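6 min read
214 shares · 3 comments

Teaching two arms to clear a tray, one do-over at a time

I got to the Listent lab at Citesholm a little before nine in the morning, and the first thing I was offered was a coffee and the second was a pair of safety glasses. The woman who leads the sorting project had been in for a while already. She talks fast, she draws on whatever paper is closest, and she'd agreed to give me an hour (I got closer to three — thank you!).

Her group works on what she calls "the boring middle" of electronics repair. Boards, little motors and wire harnesses come out of old equipment all jumbled together, and before anyone can test them they have to be sorted. Two arms share the bench, with a metal tray of mixed parts in the middle and yellow bins on both sides.

"People think the circuit board is the hard part, since it looks complicated," she told me. "The board is a nice big thing. It more or less stays where you put it. Give me a hundred boards before you give me one harness."

So what's wrong with harnesses? I asked. She laughed and held up her own headphone cord, which was in a knot.

"It's never the same shape twice. And the motors have leads on them too, so you've got a solid part you can grab and a floppy part that wants to come along and grab something else. The arm picks up one motor and the next one tries to follow it."

Her earlier approach was the obvious one, and she's cheerful about how much work it was. Over a spring and a summer the team recorded 2,430 full sorts, a person steering the arms through each one from start to finish. The system learned from those and did pretty well on boards. On anything with a wire it got stuck in ways that surprised them. It would close on a lead, drag it, drop it, and then have no idea what to do, having hardly ever been shown a mess.

"We were all too good at it by then," she said. "You steer the thing for months and your recordings get beautiful. There's nothing in them to learn recovery from."

The change they made was to stop recording full sorts. Now the arms run on their own, and a person with a hand on the controls waits. When something starts going wrong they take over, fix only that bit, and let go. She calls the fixes do-overs. Each one is a few seconds long, and it goes into the training set along with the moments leading up to it, from the wrist camera as well as the ones that watch the bench.

I asked whether it was dull, sitting there waiting for a mistake.

"Oh, horribly. We bring snacks."

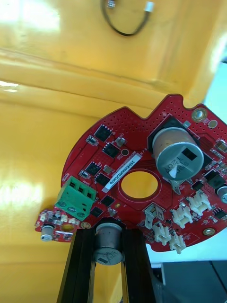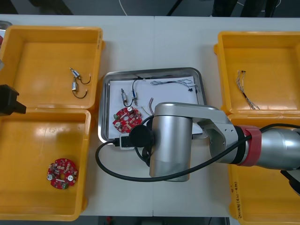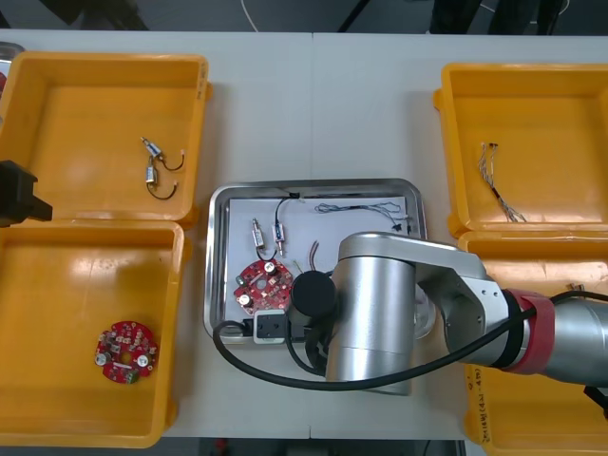

Wrist camera first, then two looks at the bench.

What the do-overs bought them

Now the part I'd come for. The group collected 479 do-overs, mixed them in with the old recordings, and trained again. Then they ran 937 test picks with nobody on the controls. Harnesses, which used to fail more often than they worked, now land in the right bin most of the time. She wouldn't let me write a nice round percentage until the write-up is done, and she was very firm about it, so I'm respecting that.

Boards barely changed, and one thing got worse. The arms became cautious. They hover over the tray longer before committing, and a whole sort takes more time than it did last year.

"It learned from people who were nervous," she said. "Every do-over starts with somebody going, uh-oh. I think the uh-oh got in there."

They tried trimming the first half second from every clip. That helped with the hovering and hurt the picks, so they put it back. The next idea is to weight the clips by how quickly the person finished, and she showed me a graph for this that I didn't fully follow (sorry!).

Does the wrist view matter?

I wondered, because it seems so close up that you'd lose track of everything else. She said that's pretty much why they want it.

"From the side, once the arm is over the tray it's blocking half of what you care about. The wrist doesn't tell you where the bins are, but it tells you what's between the fingers and the part."

They did try leaving it out, using only the bench cameras. Boards got a bit clumsier and motors got a lot clumsier, mostly on the leads. She'd like to try touch sensing as well. A partner shop, Hedlund, wants to try the method on connectors next, and there's a planning document for that under the name Dilex which I was allowed to see the cover of.

We finished up back at the bench. She was already picking a motor lead loose with her fingernail and telling a student over her shoulder to start the 2 o'clock run early.

Comments (3)

solderfumes: I sort harnesses by hand for a living and the headphone cord thing made me laugh. How does it do with zip ties still on?

Guest: Would have liked the failure rate for each part type. I know, wait for the write-up.

benchrat_77: "the uh-oh got in there" is exactly what happened when I taught my kid to parallel park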